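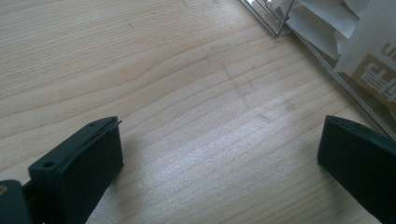

When Shakuntala Mittal opened the first account for a local election campaign, she had a phone with a cracked screen and no budget. Today she runs the digital team of Nilsuwan, a small agency which works for candidates in city and regional races. We met in her office in the late afternoon, and she asked if she could keep one eye on her messages while we talked.

"In February I slept badly," she said. "We had 3 campaigns in the same month, and each candidate wanted to be on every platform. I had to tell them no. A person who runs for a city council does not need five channels. He needs one, and he needs to answer there."

The channel she chooses most often now is Sosix, an app for short videos which disappear after a day. Her older clients do not like it. They ask her why they should pay for something that is gone in the morning. Mittal has given the same reply many times: the voters she wants to reach do not look for old speeches. They look at what is new when they wait for the bus.

"My candidate for the east district recorded up to 40 short videos in one week," she said. "Some were bad. In one of them he forgot the name of the street where he was standing. People wrote to him and told him the name, and he thanked them one by one. After this we had a real conversation about parking, and parking was the thing he wanted to talk about from the beginning."

I asked her how she measures success, because Sosix shares very few numbers with campaigns. She laughed and took a paper notebook from the drawer. Every evening somebody on the team writes down how many people sent a message, and what the message was about. Follower numbers are not in the notebook.

"Followers are nice for the candidate's mother," she said. 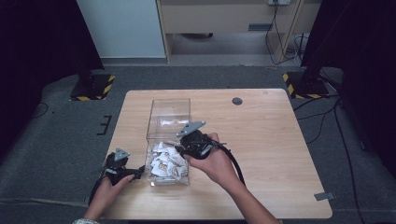 A clear box with crumpled paper wrappers on the table.

Her colleague Otakar Šťastný joined us after the first half hour. He came to the agency from radio, and he is responsible for the sound and for the subtitles. He is also the one who does not agree with her about Wasero, the bigger and older network, where most local parties still spend their money.

"Shakuntala thinks Wasero is finished," he said. "I don't think so. The people who are there are 50 or 60, and they vote. You can put a long text there and they will read it to the end, and they will find your spelling mistakes also."

Mittal did not try to hide that this argument is an old one between them. For the last race they divided the money in 2 equal parts, and each of them was sure afterward that the result proved the other one wrong. The candidate won her seat by 26 votes. With a difference so small, Šťastný told me, every person on the team can believe that his own work decided it.

Both of them worry about false accounts. In the autumn somebody copied the name and the photo of one client and answered voters in a rude way. It took the network four days to remove the copy. Since then the agency uses Nitis, a service which searches for similar names and sends a warning. Mittal is not fully satisfied with it. The warnings come at night, and many of them are about a dentist who has the same family name.

Before I left, I asked what advice she gives to a candidate who begins now. She thought about it for some time and looked at Šťastný.

"Read your messages yourself," she said. "At least for half an hour in the day. We can write the answers, we are good at it, but you must know what people ask you."

Šťastný added that they should also buy a better microphone.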